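Curtains, linings and the long wait for fabric: a talk with Natsumi Morikawa

12/7/20

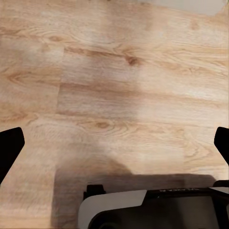
Natsumi Morikawa has been making curtains and blinds for fourteen years, the last few of them from a workroom behind a row of shops in Banstead. She learned the trade from Kenneth Guthrie, who ran a soft furnishings business and took her on when she had never used anything bigger than a domestic sewing machine. He has retired now but still takes her calls.

"I rang him in April to ask about a bay window that was out of true by a hand's width from one side to the other," she says. "He told me to go back and measure it again. So I did, and it was still out, and then he told me what to do."

Most people who come to her have already bought something that didn't work. They have had ready-made curtains that stopped short of the sill, or a blind that let in light down both sides. She asks them to bring the old ones along if they still have them.

"I learn a lot from the old pair. I can see where the sun has got to them, and whether they were ever lined. If the bottom hem has been let down I know they shrank in the wash. People feel a bit embarrassed bringing them in but it saves me half an hour of questions."

Her first question is about the room and when it is used. A bedroom that faces east needs a different lining from a dining room that is used in the evening. She says customers tend to start with colour and pattern, and she lets them talk about that for a while before she brings them round to linings.

"The lining is most of the job. You can have quite a cheap cotton on the front, and with a good interlining behind it the thing hangs like something out of a hotel. The other way about doesn't work. I have seen beautiful linen, really costly stuff, put up with nothing behind it, and from the street it looked like a bed sheet."

She keeps three weights of lining in the workroom and orders the rest in. Blackout is the one most often asked for and, in her view, the one most often misunderstood. The cloth itself will stop the light, but the gaps at the top and sides will not. She tells customers to think about the pole or track at the same time, and to allow for a return, where the curtain turns back to meet the wall at each end.

"If you don't have a return you have a strip of daylight running down your wall at five in the morning. I've had people ring up and say the blackout doesn't work. The blackout is fine. It's the bracket."

On measuring, she is firm. She would like everyone to use a steel tape and to measure the drop in more than one place, left, middle and right. Floors slope and so do lintels. For full-length curtains she takes the measurement from the underside of the ring to the floor, then decides with the customer whether the hem should clear it, touch it or lie on it.

"I like them just clear. Some people want them pooling on the floor, and they do look lovely in a magazine, but you have to dress them every time you draw them, and they pick up dust and dog hair. I ask whether there's a dog. If there's a dog I make my case."

The fabric supply has been the hardest part of this year. Much of what she uses comes through Jarov, a wholesaler that holds stock for several mills, and for some weeks in the spring nothing was sent out at all. When orders started again they came out of sequence. She had linings for jobs with no face fabric and rolls of face fabric with no linings.

Daichi Hoshino handles trade accounts at Jarov and spoke to us by phone. He said the delays were worst on woven cloth from abroad and that plain cottons had come back sooner than expected.

"The warehouse was down to a very small team," he said. "We sent out what we could find and reach. I know that some workrooms got things in a strange order. We're better now, but I wouldn't promise a customer a date on a jacquard."

Ms Morikawa does not promise dates either. She writes down what the supplier has said and gives the customer a copy. One order for a house called Drevham has been waiting since the winter for a green stripe, and the owners have pinned up a pair of tablecloths in the meantime.

"They're very patient. I offered them another stripe and they said no, they'd fallen for that one. I do understand. I had a sample of it over my chair for a month."

She is happy to talk about price, which is a subject she thinks the trade has been too shy about. A recent job for a whole ground floor came to £3658 with the tracks and fitting. The customer had been expecting a good deal less, having added up the fabric and nothing else. She sat down with them and went through it line by line: fabric, lining, interlining, heading tape, making up, tracks, and a day's fitting. They took out the interlining in the hall, where the curtain is hardly ever drawn, and kept it everywhere else.

"That was a sensible cut. What I don't like is when people cut the fullness. You want two times the width of the track for a pencil pleat, and a bit over if the cloth is thin. If you try to manage with less it looks mean, and the money you've spent on the rest of it is wasted."

For those with less to spend she suggests a plain fabric with a trim down the leading edge. The edge takes most of the wear and most of the notice. A contrast band can be unpicked and replaced when it gets grubby, and the curtain carries on. She also buys ends of rolls from Abbasi, a small shop that clears stock from other workrooms, and will use them for Roman blinds in kitchens and bathrooms where the window is narrow.

Asuka Nomura, who joined her as a trainee, now makes nearly all the Roman blinds. She said the sewing had come easily enough and the cutting had not.

"You cut into cloth that costs up to £100 a metre and you can't put it back," she said. "I used to chalk it, go and make tea, then come back and check it. I still do that with a big pattern. With a big pattern you're matching it across the join and also thinking about where it falls at eye level, so there's a lot of cloth that ends up in the bin or as a cushion."

The offcuts go into a chest by the door. Customers get their own pieces back if they want them, and Ms Morikawa recommends that they do. A spare strip is useful for a repair later on, and it will show how far the curtain has faded.

As for looking after them, she would have people do very little. Vacuum the curtains gently with the soft brush, top to bottom, when doing the room. Open and close them even in rooms where they could be left, so that the folds don't take the sun in the same place all year. Lined curtains should not go in the washing machine, whatever the label on the face fabric says, as the two cloths will shrink by different amounts.

"I get those every spring as well. They come in a carrier bag and the lining is hanging out of the bottom. Sometimes I can take the lining off and put a new one in. Sometimes they become cushions."

She is now taking bookings for the autumn. Her next fitting is for Minoru Hattori, a retired surveyor who drew up his own window plans and sent them to her by post. She has been round to measure anyway, and his figures were right.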